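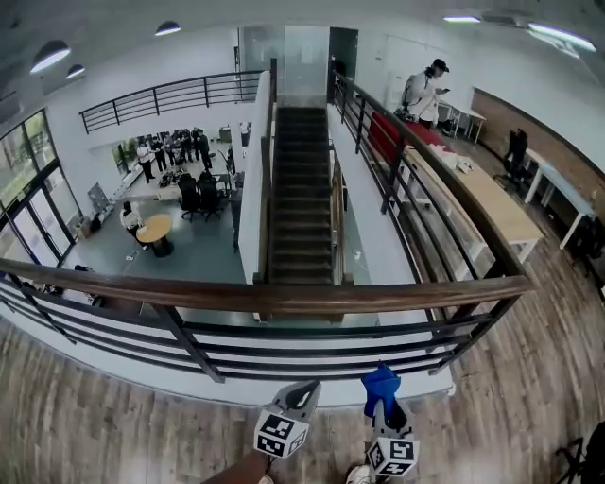 Re: [oldhouses] Creaky stairs and what to put on a handrail

Date: 9 October 2021

Hello all,

Sorry to be slow with this, we've had the decorators in and I couldn't get to my desk for dust sheets. I did enjoy reading everybody's thoughts on wax!

On 4 October the Trestura group secretary wrote:
> We have stripped the old varnish off our banister and the wood is
> lovely underneath, but I am nervous of spoiling it. Oil or wax? Also,
> the seventh tread up groans like a ship and wakes the baby. Can it be
> cured from above? There is plaster underneath and we'd rather not
> touch that.

First the rail. I've always been an oil person, and I'd say oil again, thin coats and a lint-free rag, then leave it overnight with the windows open a crack. Wax feels gorgeous for a month or so but a handrail gets such a lot of hands on it (ours has had two teenagers and a succession of sticky cousins) and it goes grubby where people grab it at the turn. If you do go for oil, please lay the used rags out flat outdoors to dry, don't screw them up in the bin. They really can catch fire by themselves.

I bought mine from Cedeo last time, the small tin, and there's still plenty left after doing a curved rail and both newel posts. Go gently with the sandpaper on the bends, it is terribly easy to flatten them.

Now the groaning tread. Yes, you can often do it from above. Get somebody to stand on it and rock while you kneel with your ear close, and you'll soon hear whether it's the front edge or the back. Mine was the front, so I drilled two pilot holes down into the riser, put in long thin screws and plugged the tops. At the back I'd try a puff of talc in the joint before anything else. It sounds daft, but we had 7 months of peace from one puff.

Has anyone still got the Hubáček leaflet on stair repairs? I lent mine to someone at the Wandard meeting last December and would dearly like to see it again, scribbles and all.

Warm wishes to everyone, and to the baby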